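Talk notes: Gratitude, worry and sleep
Eun-seong Myung
Baltholm Community Health Series, evening session, 3 April 2026

Slide 1. Title

Wait for people to sit down. Thank the Baltholm library for the room. Mention that the handout is by the door and the references are on the back of it.

Say who I am: I run the evening groups at the Jurberg clinic. I am not a sleep doctor. Anyone with loud snoring, gasping at night or falling asleep at the wheel should see their own doctor first. Say this slowly. Last time two people came up afterward who had not heard it.

Slide 2. What tonight covers

Why worry gets louder at bedtime. What writing things down does and does not do. How to keep a gratitude list without it turning into homework. Questions at the end, but short ones are fine as we go.

Slide 3. Worry at bedtime

During the day there are phone calls, dishes, other people. At night there is less to pull your attention away, so the unpaid bill or the odd remark from your sister gets the whole stage. Worry also keeps the body alert. Heart rate stays up a little and muscles stay tight. Then you notice you are awake, and you start worrying about that too.

Ask for a show of hands: who looks at the clock when they wake up at night? Most hands usually go up. Suggest turning the clock to face the wall for a week. 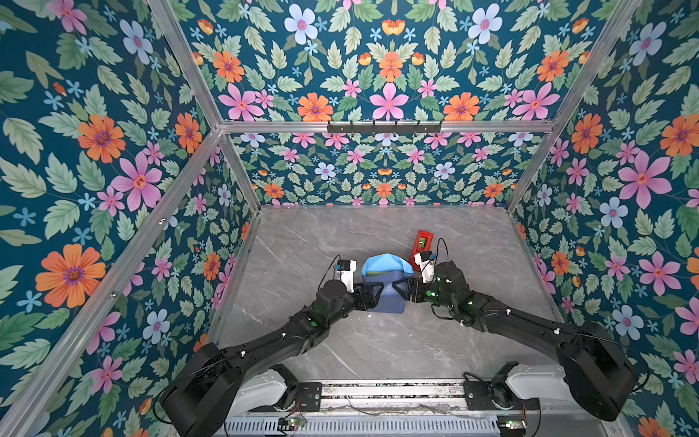
Many people tell me they have tried to push the thoughts away. Trying hard not to think of something tends to bring it back. What works better for most of our group members is giving the worry a place and a time earlier in the evening. Fifteen minutes, at the kitchen table, well before bed. Write down what is bothering you and one next step for each item. If there is no next step, write "no step tonight" and close the notebook.

Do not do this in bed. Someone always asks.

Slide 4. Where gratitude comes in

The gratitude list is a separate exercise. Keep it on a different page. The worry list clears things off the desk, and the gratitude list gives the mind something else to rest on.

Be careful with claims here. Studies have linked a grateful outlook with better sleep, but a link does not tell us which comes first. People who sleep well may simply find it easier to feel grateful. Trials of gratitude writing show mixed and mostly modest results. I would call it a low-cost thing to try. It does not replace treatment for depression or long-term insomnia.

Slide 5. Our own numbers

Since the groups started, 312 people have signed up and 225 have finished the four-week course. We ask them to rate their sleep at the start and again at the end. Most who finished rated it better. There was no comparison group, and the ones who dropped out did not fill in the second form, so I do not put much weight on it. Keep this slide short. If someone wants the forms, they can write to the clinic.

Slide 6. How to write the list

Three lines is plenty. Two is fine on a bad day. Be specific: "The bus driver waited for me" does more than "people are kind." Try not to repeat the same items every night. If it starts to feel flat, go down to twice a week. Some people do better that way from the start.

Read the card from last October's group, with permission, no name: "Soup was good. My knee let me do the stairs. Heard the neighbors laughing."

Pause here for water.

Slide 7. When it backfires

Some people feel worse after making a list. They are grieving, or in a hard situation at home, and being told to be thankful feels like being told to be quiet. If that is you, leave it alone. Nothing on your list has to cancel out what is wrong. You can also stop partway through and go back to the worry page.

Couples: please do not grade each other's lists. (Small laugh here usually. Move on.)

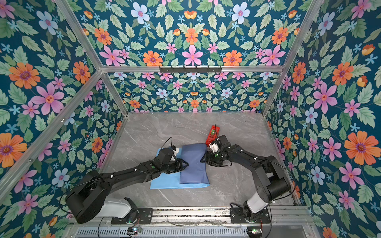

Two arms at work between flowered walls.

Slide 8. The rest of the evening

Brief, as the handout has it all. Same wake-up time every day, weekends included. Coffee early in the day only. Dim the lights in the last hour. If you are awake and getting annoyed, get up, sit somewhere quiet with a dull book, and go back to bed when you feel sleepy. The bed is for sleep, so take the laptop out of it.

Alcohol: it may help you drop off, but it breaks up the second half of the night. People do not like hearing this. Say it anyway.

Slide 9. Try it for two weeks

Pick one exercise, either the worry page or the gratitude list. Starting both on the same night is how people quit by the weekend. Put a check mark on the calendar each night you do it. At the end of the two weeks, look at whether your evenings feel different and decide if you want to keep going.

Slide 10. Questions

Likely ones:

Can I do it on my phone? Yes, but the phone has other things on it. Paper is easier.

What about children? A spoken version at dinner works for most ages. Let them pass if they want to.

How long before it helps? Give it the full two weeks. If sleep has been bad for months, talk to your doctor now and do not wait for the list.

Next group starts at the Jurberg clinic after the holiday. Sign-up sheet is beside the handouts. Collect the pens.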